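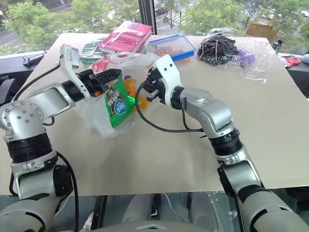

Yaa Lamptey had been playing the cello for 14 years before anyone asked her to play it quietly. The request came from the pianist Duvach, who was rehearsing the slow movement of a sonata with her and wanted to hear his own left hand. She moved her chair back, used less bow, and says she has practiced that way ever since.

Lamptey now leads the Flistorach Quartet, an odd arrangement for a cellist. Most quartets take their cues from the first violin. At Flistorach the tempo comes from the bottom, and the violins sit on the outside, facing each other. Audiences in small halls tend to notice the seating first.

The group opens its fall season on September 15, 2024, with an afternoon program of Haydn, a new piece by Zúñiga and late Schubert. The hall seats 400. Last year the quartet played mostly in churches and school auditoriums, and once in a gym with room for 2,000, where the sound disappeared into the ceiling and the second half was cut short.

The Zúñiga runs 18 minutes and has no bar lines in its middle section. Each player has a part with the other three lines printed small above it. Rehearsals started in August and went slowly. The viola part needed a new set of page turns, and two passages in harmonics were moved down a string after the composer heard them.

"We spent a whole morning on one chord," Lamptey says. "It was out of tune in the afternoon too."

She teaches three days a week and takes no beginners. Her students play scales at the start of every lesson, with the metronome off, and learn at least one orchestral bass line by heart. Several have gone on to freelance work. One left the instrument for the viola da gamba and still comes back for lessons.

A recording is planned for the small label Etix, which released the quartet's first album. It will pair the Zúñiga with a Haydn quartet, though the players have not settled on which. Lamptey wants one of the Opus 20 set. The second violinist is holding out for Opus 76.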